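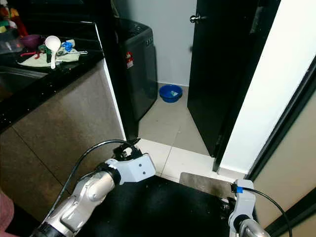
Kitchen bench, sink end, with the laundry through the doorway. July, 2 pm.

Bench reset, entry 2. Speckled black granite top. Cloth (pale green) is laid out on the bench with the rice paddle and a metal utensil on it. Purple bowl sits behind.

Points to fix:

The cloth takes up working space on the bench. Abbas Abbasi wants a rack over the sink instead. I have asked Nazari for a price on the 400 mm one.

Far corner is still unsorted. Clear plastic container and the coloured odds and ends to go in one tub, any lid kept with its base. Jamshid to do this before the Stovow order arrives.

White edge strip on the end of the counter, by the doorway: press along the full length and check for lift. Reglue if needed — contact adhesive, not silicone.

Floor mat at the laundry threshold stays. Check it against the door swing.

Washer is the dark grey top loader. Allow 1000 mm above it for the lid before anyone puts up a shelf. Job number for the shelf is 3415, not yet costed.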